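Chapter 4
Color in the Flower

Why is one petal red and another blue? You might expect a different pigment for every shade, but plants are thriftier than that! A single family, the anthocyanins, gives us red roses and blue hydrangeas alike. In this chapter you'll meet that family and learn how acidity, metals and light can shift its colors – sometimes within one garden bed.

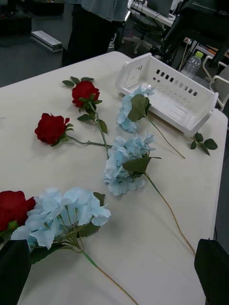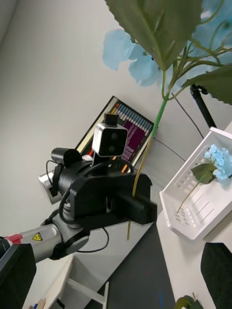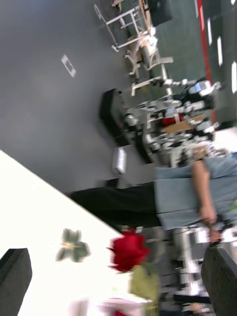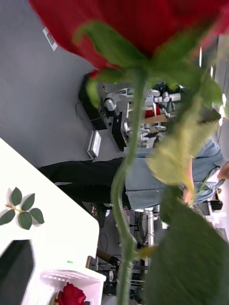
Nomvula Pillay wrote to us after the first edition that her hydrangeas had gone from pink to blue when she moved them to sourer soil, and she wondered if her roses would follow. They won't, and Section 4.2 explains why. Aluminum is the key, and roses don't use it the same way.

Before you start, review pH (Chapter 2) and have some red cabbage juice ready for Activity 4A. You'll need 60 milliliters.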